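Search this site... Go

Looking After Caps, Sun Hats and Other Stitched Nylon Bits

4th February – by the Stirudero household desk

3 minute read

By the end of January our hat hook at Kakbridge is usually groaning. There are beach hats, running caps, the drawstring bags that came home from swimming, and all of it smelling of sunscreen and salt. I used to throw the lot in the machine on warm and hope for the best, and I lost a few favourites that way before my mum set me straight.

What I do now is fill the laundry tub with cool water, add 20 mL of wool wash (the cheap Poon one is fine, you don't need anything fancy) and let everything have a lovely long soak while I get on with the breakfast dishes. Light colours go in first, and anything bright red or orange gets a tub to itself the first couple of times, just in case.

Seams are where the grime likes to settle, so give those a going-over with an old soft toothbrush, working along the stitching and never across it. Mesh is another matter – leave the brush alone there and simply squeeze the suds through with your hands, because those little holes snag at the slightest excuse.
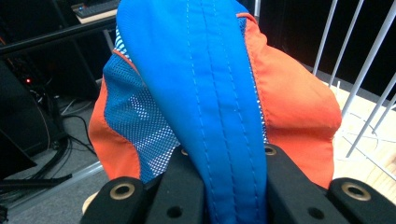

Rultlow wrote in to say that mesh and nylon sewn together never dry at the same pace, and that folding too early is what gives you that musty whiff in autumn. Wait until the thickest seam feels properly dry between your fingers, was the advice, even if the rest has been ready for hours.

I've taken that to heart, I must say! Everything now gets rolled in an old towel first and pressed gently (no wringing, please, it leaves creases you'll be looking at until winter) and then it's off to the shady end of the line. Full sun is very hard on a good bright blue.

When it comes to putting things away, fold along the seams that are already there and let the panels fall where they want to. A shoebox holds a surprising number if you stand them on edge like index cards, and you can pull one out without upsetting its neighbours. If a piece has come out crumpled, hang it in the bathroom while someone has a shower and smooth it with your palm afterwards. I keep the iron well away from nylon, having melted a perfectly good bag in my first flat.

Search tips and recipes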